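Home Office > Setup Guides > Desk & Shelf
28 shares | 2 comments

Drolus Wall Desk: Section 2, Fixing the Top and First Use

Read this bit before you pick up the drill. Manual revised April 24, 2019. 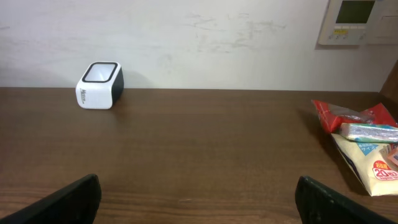
Can the desk go on a plain drywall wall?

Only if the brackets land on studs. Drywall anchors alone won't hold the top once there's a monitor on it, so find the studs first and mark them.

What you need
Drill, level, pencil, stud finder, the bag of long screws (bag B), the bag of short screws (bag C). Driver bit is taped inside the lid of the carton. Don't throw the carton out yet.

Fixing the brackets

1. Pick your height. Sit in the chair you'll use, elbows bent, mark the wall at elbow level. Take off the thickness of the top. That's your bracket line.
2. Run the level along the line. Check it twice, old houses slope.
3. Find two studs. Mark the center of each.
4. Hold bracket one on its mark, pencil through the holes, drill pilot holes.
5. Drive the long screws most of the way. Leave a little play.
6. Same again with bracket two. Level across both, then tighten everything.

CAUTION: Look for pipes and cables before drilling. Stop if the bit hits metal.

Note: On the Flusia model the brackets are handed. L goes left. If the lip faces down you've got them swapped.

Putting the top on

7. Get a second person. Lift the top onto the brackets, finished side up.
8. Slide it back untill it meets the wall. Small gap at one end is normal if the wall isn't flat.
9. Short screws from underneath. Short ones! The long ones come through the surface and we can't replace a top for that.
10. Press down gently at each front corner. Any movement, go back to step 6.

First use

Wait 2 hours before loading if you used the optional sealer (Stiltdale kit only). Heavy things over the brackets, light things out at the ends. Up to 200 pounds spread evenly, with the top on both brackets. Not for sitting on. Not for standing on to change a light bulb.

Wipe with a soft damp cloth, dry right after. No scouring pads. Hot mugs need a coaster, hot pans shouldn't be there at all.

Note: Wood moves with the seasons. Retighten the short screws in June, or whenever the heating's been off a while.

CAUTION: Don't trim the top to fit an alcove. Cutting it voids the warranty and the edge will chip. Order the narrow Deng top instead, same brackets, same hole spacing.

Missing screws? Check the foam first, bag C gets stuck in there. Still missing, quote part no. 300 and the code on the carton lable.

Next: Section 3, Cable Tray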